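About the Zuline Workshop

Zuline is a shared workshop for people who build small robots and automated devices on their own time. 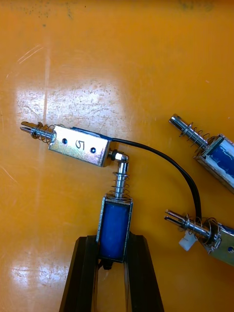 Push-pull solenoids on a workshop table, one numbered 5 in black marker.

The workshop was founded by Jeanie MacLeish and Vasilis Golob, who had been building robots in their own garages and wished to share tools, space, and parts. Zuline now has 54 members and occupies 2,000 square feet, with 11 workstations, a machine room, and a locked parts store.

Our Work

Members work on projects of their own choosing and on builds undertaken by the workshop as a whole. The current shared build is Plalier, a tabletop percussion machine in which each striker is driven by a solenoid. Parts for Plalier are numbered by hand when they are received, and the same numbers are used in the wiring plan and the test log. Mimoza Papadopoulos directs the mechanical work. Azra Janevski is responsible for the driver boards and control software.

An earlier build, the Qiu sorting arm, was completed in February and remains available to members for practice in programming and repair.

Membership and Training

Membership is open to adults who have completed the 3 introductory sessions, which cover hand tools, soldering, and safe work with powered machinery. Members under instruction may use the electronics benches during staffed hours. Access to the machine room requires separate approval from Nermina Vukadinović, Director of Training.

Completed designs from shared builds are made available to all members, together with parts lists and test records. Requests for a tour or for membership forms may be made at the front desk.

Page last revised May 18, 2022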